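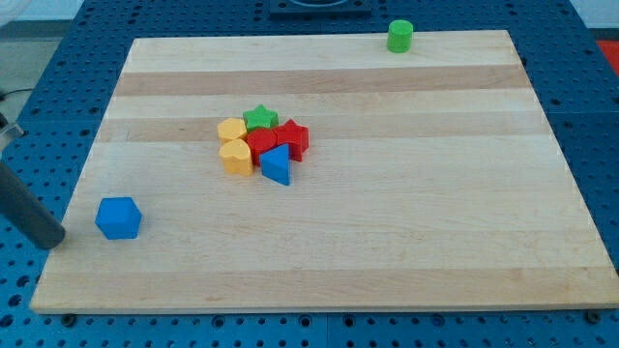

판은 이제 그만 갈아도 되지 않겠냐고, 옆자리에서 지나가다 한마디. 블록이 굴러만 안 가면 된다는 얘기. 나는 한 번 더 갈자는 쪽. 일단 보류.

3월 13일 화요일

도형 맞추기 세트, Stisora 건. 오전부터 계속 이것만.

- 단풍나무 집성판. 잔흠집 남아 있음. 사포로 될 정도인지 대패까지 가야 하는지 아직 모르겠음. 손톱으로 긁어보면 걸리는 데가 앞쪽에 한두 군데.
- 띠 색 차이. 진한 줄이 생각보다 튄다. 오일 먹이면 더 진해질텐데. 자투리에 먼저 발라볼 것. Nardale 오일 남은 거 확인 (뚜껑 굳었을지도).
- 앞 모서리 날카로움. 애들 손 닿는 데니까 라운드 더 줘야 됨. 트리머 비트 작은 걸로.

무게 쟀다. 판만 1046g. 저울 영점 안 맞춘 것 같아서 다시 쟀는데 똑같음. 블록은 봉지째로 581g, 봉지 무게 안 뺌. 나중에 다시.

블록 쪽:
별이 제일 문제. 구멍 지그에 넣으면 골 부분이 뻑뻑하다. 빨강이나 초록이나 마찬가지라 색 문제는 아니고 지그를 너무 빡빡하게 딴 듯. 0.3 정도 키워서 다시 따보기.
원기둥은 잘 들어감. 근데 육각 구멍에도 들어가버림!! 이러면 맞추기가 안 되잖아. 육각 구멍을 줄이면 노랑 육각이 빡빡해질 거고... 원기둥 지름을 키우는 게 맞나? Tarkness 도면 다시 봐야 함. 도면 폴더 3612번, 옛날 거 말고 고친 거.
하트는 방향만 맞으면 들어간다. 뾰족한 쪽부터 기울여 넣으면 중간에 걸림. 뚜껑 두께를 조금 줄이면 나을지도.
파랑 삼각은 모서리에 사출 자국 살짝. 칼로 긁어내면 됨. 파랑 육각은 아직 지그에 안 넣어봤음.

지그 합판 거의 다 씀. Dumlao에 주문 넣어야 하는데 최소 수량이 걸린다. 다른 것도 같이 묶을 거 있으면 여기 밑에 적어주세요.
 - 사포 240방
 - 목공본드 (큰 통)
 - 

사포 얘기 나온 김에, 1000방은 이번엔 필요 없을 것 같음. 오일 바르기 전에 너무 곱게 밀면 잘 안 먹더라. 지난번 판도 그래서 얼룩졌음. 320에서 멈추기.

구멍 배치는 두 가지 안:
가) 별 둘을 양끝으로. 보기엔 좋은데 가운데가 약해 보임
나) 하트를 가운데, 육각이랑 삼각을 옆으로. 드릴 여유는 이쪽이 낫다
내 생각엔 나). 의견 있으면 도면 뒷면에 써놓을것.

납기는 5월이라 여유는 있는데 오일 마르는 시간 빼면 대략 절반은 날아간다고 봐야 함.

내일: 지그 다시 따기, 자투리 오일 테스트, 봉지 빼고 무게 재기. 집진기 필터도 털어야 되는데 시간 되면.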